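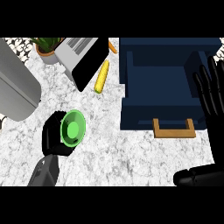

Rapport d'avancement à l'attention de la fondation Prosmont
Projet « Tapis de l'atelier Ekinci », deuxième période
28 août 2018

Chère Madame Sjögren,

Je vous avais promis ces pages pour le début de l'été et je vous remercie de votre patience, ainsi que de votre petit mot si gentil après la visite d'avril (les deux tisseuses que vous aviez rencontrées me demandent encore de vos nouvelles !).

Où en sommes-nous ? La collection de tapis en laine pour salons et couloirs est presque complète. Neuf modèles sont dessinés, teints et tissés, et sept ont déjà passé les essais d'usure. Les deux derniers, Dunddale et Dudton, nous donnent du fil à retordre. Le bleu de Dunddale pâlit trop vite près d'une fenêtre bien exposée, et nous avons repris la teinture depuis le début avec un bain plus long. Quant à Dudton, c'est sa bordure qui gondole dès qu'on dépasse le format de couloir. Nous pensons que la chaîne est trop tendue sur le grand métier, mais je préfère attendre le prochain essai avant de vous l'affirmer.

La question des sous-couches antidérapantes, dont nous avions longuement parlé, est réglée. Nous avons retenu le feutre, plus cher que le latex mais bien plus doux pour les parquets cirés, et les premiers clients en sont contents. Une dame nous a même écrit que son chien avait adopté le tapis avant elle !

Côté ventes, 60 tapis sont partis depuis le lancement, surtout dans les petits formats. Les gens hésitent encore devant les grands, et je les comprends : on n'achète pas un tapis de salle à manger sans avoir posé le pied dessus. Nous aimerions donc prêter des échantillons de bonne taille, à garder chez soi le temps de voir la couleur le matin et le soir.

Pour le budget, vous nous aviez accordé 3000 euros pour la période. Nous en avons dépensé 2375, essentiellement en laine, en teintures et en réparations du grand métier. Le solde est réservé à la nouvelle série d'essais de Dunddale et, s'il en reste un peu, aux échantillons. Les factures sont jointes, classées cette fois par fournisseur comme vous le souhaitiez.

Il nous reste à terminer les notices d'entretien (aspirateur sans brosse, pas de vapeur, un quart de tour de temps en temps pour que l'usure se répartisse) et à refaire les étiquettes, où la composition était imprimée si petit que je devais moi-même chercher mes lunettes.

Si vous repassez dans la région cet automne, venez donc voir le nouveau bleu à la lumière du jour. Dites-moi simplement quelle semaine vous conviendrait, et je préviendrai l'atelier.

Bien chaleureusement à vous et à toute votre équipe,

La coordination de l'atelier Ekinci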